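Home Topics Ask a Scientist Games Grown-Ups

Why Is It So Hard for a Robot to Fold a Towel?

By Mercedes Quintero
May
6 minute read

Go find a towel. I'll wait! Now fold it in half, and then in half again. Easy, right? You probably thought about something else the whole time (lunch, maybe).

I work in a robot lab, and my team has spent months trying to get a robot arm to do what you just did. We named the project Vavovex, after a long argument, and it has taught me to respect anybody who does laundry.

Let's start with why towels are tricky. Suppose I hand a robot a wooden block. A block has the same shape whether you pick it up, turn it over or drop it on your foot. The robot can learn that shape once and be done. But a towel changes shape every time you touch it! Pull one corner and the middle wrinkles. Let go and the corner flops somewhere new. You could drop a towel on a table a million times and never get the same heap twice.

So how do you teach something like that? The old way was to write rules. Find the corner. Move to the corner. Grab. Lift. I wrote a lot of those rules when I was a student, and they worked fine until a corner got tucked underneath, and then the poor robot went looking for a corner it couldn't see.

These days we do it by showing. A person steers the arm through the whole fold, and the computer saves what the cameras saw and how the arm moved, over and over, many times each second. One complete fold is called a demonstration. It's a bit like somebody holding your hand while you learn to write the letter S.

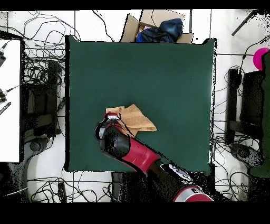

After that, the computer studies all the demonstrations and looks for patterns. When the cloth looks like this, the person usually moved like that. Nobody tells it what a corner is. It has to work out what matters from the examples, and that takes a whole lot of practice guesses. This kind of learning has a name, by the way: imitation learning. Imitation means copying.

My big question was, how many demonstrations does it need? We tried two groups. The first robot brain learned from 102 demonstrations, and the second learned from 700. Then each one got the same test towels, dropped on the table any old way.

The small brain did okay when the towel started out nearly flat. If it was crumpled, the arm would dither back and forth like a person who can't remember why they walked into the kitchen. The 700 brain was much better with crumples. I danced. My teammates have asked me not to do that again.

But then came the part I like best. We made a third set, with 102 demonstrations again, only this time we messed up the towel in a different way before each one. Bunched, twisted, upside down, you name it. That brain nearly caught up with the big one! Seeing lots of different messes helped almost as much as seeing lots and lots of folds.

We still have plenty to fix. Fitted sheets beat us every time (they beat me at home too). And a brain that's good with towels gets very confused by a sock.

Want to try it yourself? Ask a friend to close their eyes and fold a towel using one hand, while you tell them what to do. You can only say five words: up, down, left, right and grab. Then swap. Write down where you got stuck, because those are very likely the same places our arm gets stuck.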